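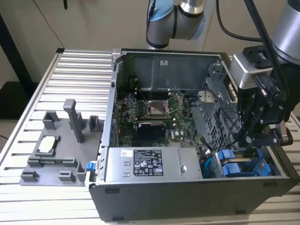
Page last changed: May

Reading time: 4 minutes

Kubiak Bench Plate for Processor Work

The Kubiak bench plate is a flat gray plate that sits next to an open computer and holds a processor while the socket is being worked on. We make it at Ternano for repair shops, school labs and people who build more than one machine a year. It is 3D printed, and all of the holders come already on the plate.

The part most people buy it for is the square cradle. A processor sits in it with the heat spreader facing up, so you can read the markings and check which corner goes where before you pick it up. Handle the chip by its edges. Do not press it down into the cradle.

Lay the tower on its side with the open side up and set the plate on the same table, close to the case. The shorter the distance between the cradle and the socket, the better. The plate works on a slotted aluminum table or on an ordinary flat bench. On a slotted table, check that it lies flat before you put a chip in it.

Using it with an open socket

Shut the computer down, unplug it and ground yourself. Lift the retention lever, then the metal frame. Leave the pins alone, and don't wipe or blow on them. If the socket is going to stay open for a while, put the plastic cover back on.

Match the corner mark on the processor to the mark on the socket. Lower the chip straight down, let go, and close the frame and lever the way your motherboard manual shows.

Ordering

The part number is 646. The plate is packed flat in a carton, 20 to a case for shops. The first run of 2,000 is nearly gone and the next will be the same gray. Pitau carries single plates. Case orders come from us. The processor and computer are not included.

Cleaning

Use a dry brush or a cloth with a little isopropyl alcohol. Keep the plate out of hot cars and away from heat guns, as it will warp.

413 shares
3 comments

Lajos Kerekes
Does the cradle come in other sizes? I do a lot of older boards and the chips are not all the same.

Bandance
One size for now. Send us the processor model and we can tell you if it fits.

Jadwiga Zawadzka
Bought two for our repair room. Good so far. I would like a lid for the cradle for when I get called away to the counter.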